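Customer Help > Tables and Worktops > Care and Questions

Wood-grain tables: frequently asked questions

Questions we get about the tables hired out and sold from the Gesthorpe shop. If yours is missing, ring the shop or leave it in the comments box and it will be added when the page is next updated.

Is my table solid wood?

It depends on the range. The Vernel tables are solid throughout. The Jistness tables have a real wood face over a core board. The printed tables we sell for classrooms have a wood pattern under a hard clear layer. The type is written on the label under one of the short ends. If the label has gone, look at the edge. On a solid table the lines on top carry on down the end. On a faced table they stop at the edge strip.

How should I clean it day to day?

Wipe with a cloth wrung out in warm water with a drop of washing-up liquid, then with a dry cloth. Go along the grain. Most tables need nothing else.

Can I use spray polish?

Not on oiled tops. Silicone gets into the surface and the next coat of oil will not take evenly. Lacquered and printed tops will put up with it but they smear, and the smears show badly near a window.

What about vinegar or bleach?

No to both, on any of the ranges.

How often does an oiled top need oiling?

Twice a year in a kitchen, once in a room that gets less use. We do ours in April and November. Put on a thin coat, leave it for 16 minutes, then wipe off everything that has not soaked in. If the top feels sticky the next day, too much was left on. Rub it down with a cloth and a little fresh oil, and wipe again.

Lay used oil cloths out flat outdoors to dry before they go in the bin. Screwed-up oily cloths can catch fire by themselves.

There is a ring from a hot mug. Will it come out?

A white ring usually will. Leave it overnight first, as some fade without help. On an oiled top, rub gently along the grain with a fine pad and then oil the area. On lacquer, try a soft dry cloth and a lot of patience, and stop if the shine starts to go. A black ring has gone deeper and normally means sanding.

Can I sand it myself?

Solid tops, yes. Start with 120 grit, finish with 180, and do the whole top in one go. A sanded patch in the middle of an old table will always look like a patch. Do not sand a Jistness top by machine. The face is thin and it is easy to go through it near the edges. Printed tops cannot be sanded at all.

How hot is too hot?

Use a mat for anything straight from the oven or hob. Plates of food at eating temperature are fine. The lacquer on the older Aebischer tops is rated up to 60 degrees, so a full teapot needs a mat as well.

Which size do I have?

The two standard desk-height tops are both 768 mm deep. The narrow side table is 377 mm deep. Measure the top only and leave out any edge strip you have added yourself. Please have this figure ready when ordering a replacement top, as the leg fixings are drilled to match.

Why does the top look pale in one place and darker in another?

Before treating it as a stain, check the light. A satin surface reflects a window or a lamp as a soft whitish patch, and the colour beneath it looks washed out. Move to the other side of the table. If the patch moves with you, it is reflection. If it stays where it was, it is in the finish.

Real fading does happen. Most pale woods turn yellower over the first year, and anything left standing on the table will leave a lighter shape. Move runners and lamps about while the table is new.

The lines on mine are not straight. Is that a fault?

No. Straight, close lines and wide curved ones can turn up on the same top. The long pointed shape people ask about is where the cut has passed through the growth rings at a shallow angle, and printed patterns copy it. We do not exchange tables for grain. If you would like a plainer one, come in and choose.

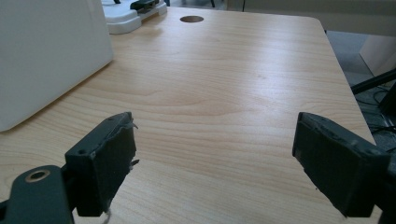
Burgi Ortner wrote in to say that she had asked for the plainest top in the shop and regretted it within a month, as every crumb and fingermark stood out. Her second table has a strong curved grain and she wipes it half as often. She would like the answer above to mention this, so it now does.

Do scratches show less on one finish than another?

Oil hides them best and is easiest to mend. Lacquer resists light scratches better but shows the ones it gets, particularly those running across the grain. Wax sticks are sold at the counter in pale, honey and mid brown. Take the paler one if you are between two.

Can you collect a table for refinishing?

Within Gesthorpe, yes. Further out, you would need to bring the top in. Take the legs off, keep the bolts in a bag, and wrap the corners. Hauke Ehlers books in refinishing work and can be reached at the shop before 4 pm. Allow three weeks, longer in the run-up to Christmas.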